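One Sink, Two Bowls and a Sales Pitch

The man from Drarkis has been fitting kitchens for 23 years, and he wants me to believe that a double sink will change how I clear up after dinner. I have owned one. It changed where I left the pans.

"People blame the sink," he says. "They buy two bowls and then fill both of them." His firm charges 900 dollars to swap a single for a double, before plumbing, so I ask whether he'd say that to a customer. He thinks about it. "After they'd paid, maybe."

His case rests on the smaller bowl. Keep a drainer in it, he says, and the counter stays clear. I point out that a rack on the counter does the same job for a lot less. "And drips all over the counter," he says. I put a towel under mine. 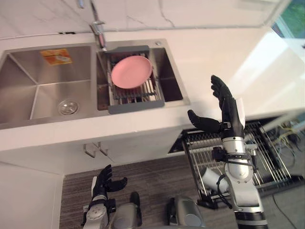
Does the small side earn its space?

A gray drainer basket takes up the whole width of the right bowl, with one pink plate lying flat in it. Fine for a plate. I ask what happens after a meal for 7. "You dry some of it by hand," he admits, a little quietly - the brochure skips that part.

He is firmer about the big bowl. "Leave it empty. An empty bowl gets used." The left one is empty, I'll give him that, though the orange sticker is still on its back wall. He says stickers like that come off with warm water and a thumbnail. My last one took most of a Saturday.

We end on the floor mat, which he likes and I don't. "Your feet will tell you by May," he says. I haven't ordered one.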